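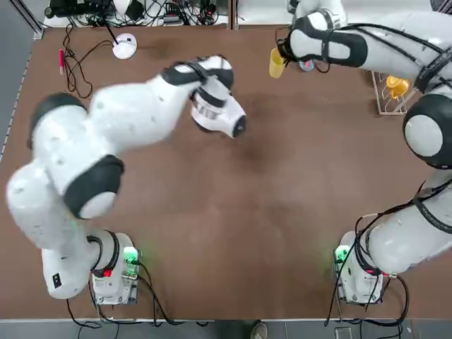
What is Asside?
A two-armed benchtop robot kit that Fetholm sells or rents to people who have small, dull, fiddly jobs and would sooner not do them by hand.

Fetholm puts two-armed robot kit on general sale, apologizes to nobody's dishwasher

HODPORT, March 2022. Fetholm today opened orders for Asside, a pair of table-mounted robot arms sold with grippers, control software and a printed manual that has been read from start to finish by at least one person who did not write it.

The kit is meant for teaching labs, product testers and small workshops. It is not meant for building cars. For the launch, the company set Asside to work on cups, on the grounds that everyone has an opinion about how a cup should be picked up and most of those opinions fall apart once you have to write them down.

"We could have shown it folding a tuxedo," said Emiliano Insaurralde, who runs product at Fetholm. "Our customers don't own tuxedos. They own cups, and they'd like them moved from one spot to another without a meeting."

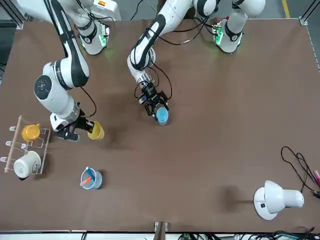

Asside at the table: one arm with a yellow cup, the other with a light blue one.

Each arm can be run alone or as half of a pair. Buyers can guide the arms by hand to record a motion, then edit it on screen, slow it down, or throw it out and start again. Fetholm expects a good deal of the last one. The software keeps the 20 most recent versions of every motion, so the one that worked on Thursday is still there after it has been improved.

Plastic cups get a chapter of their own in the manual. They are light, they tip, they flex when squeezed, and the see-through ones give camera software a hard time. The chapter covers grip force, approach angle and when to give up and buy a different cup.

"I asked for that last section," said Olga Escobar, head of customer support. "I am the one who answers the phone."

Setup takes 90 minutes for two people with a solid table and a hex key. The hex key is supplied. The table is not, though Fetholm will send a drawing of one. Cable routing is left to the customer's taste and conscience.
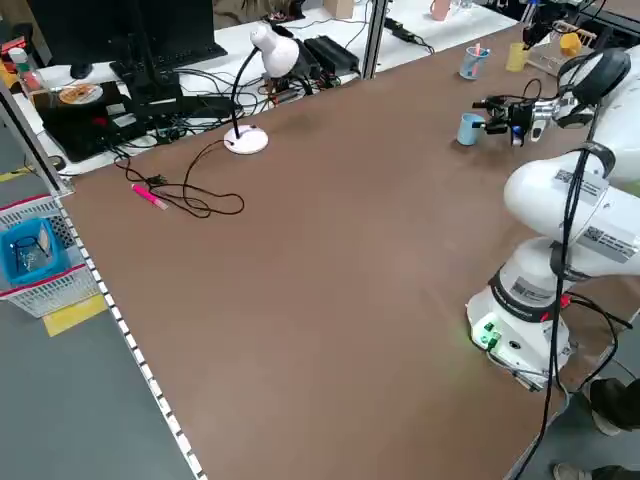 Light blue cup and gripper, with a desk lamp sharing the table.

Fetholm ran a trial program before today's launch with 66 sites, most of them colleges and small test labs. The feedback was kind about the arms and less kind about the first version of the software, which asked "Are you sure?" before every move and once more after it. That has been fixed. The company also dropped a cheerful start-up chime after a petition from a shared office at Thammasiri, a design school whose staff sit closer to their robots than most.

Asside is not a finished kitchen helper, and Fetholm would like that understood before anyone cancels their plans for the evening. It does what it has been shown, on the table where it was shown it. Move the rack and you will need to show it again. The company is working on this and hopes to have an update out by December, a month it chose because it is far away.
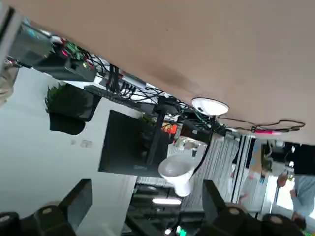

Ordering and rental

Asside can be bought outright or rented by the month, with a minimum term of five months. Both options include the two arms, two grippers, a wrist camera for each arm, mounting hardware, software and phone support on business days. Spare gripper fingers are sold separately and, going by the trial program, should be ordered at the same time.

Colleges and registered training centres can ask for the education rate. Demonstrations are held at the Hodport office by appointment. Visitors are welcome to bring their own cups.

Media contact: Olga Escobar, Fetholm, Hodport. Please allow a business day for a reply, or two if the question is about dishes.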